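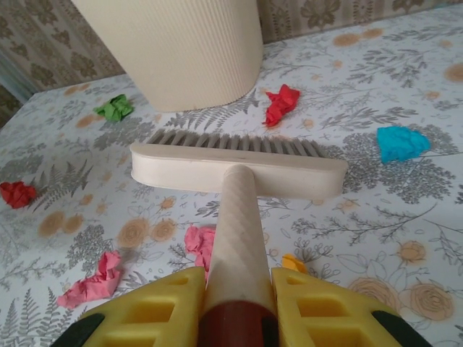

Figure 1. Wrist view during a table sweeping demonstration. The gripper holds the brush by its handle, with crumpled paper spread over a patterned tablecloth and the container behind the brush head.

3.2 Collecting demonstrations

All demonstrations for the sweeping task were gathered in furnished rooms at the Wenness site. An operator guided the arm by hand while the Sustum recorder saved the wrist view, the arm pose and the finger opening. We recorded 400 demonstrations over 16 sessions. The paper was scattered again before each one, and the operator chose which piece to go for first.

We used printed tablecloths on purpose. In an early set, taken on a plain gray bench, the policy learned to treat any patch of color as paper and later swept at printed flowers. As Figure 1 shows, the cloth can carry peach-orange and tan motifs among the brightly colored paper, so color alone is a poor cue.

We dropped 23 demonstrations in which the brush slipped in the fingers or the recorder lost the arm pose. Those that held a failed stroke followed by a second try were kept. Labels for the start and end of each stroke were added afterward with the Taddale tool.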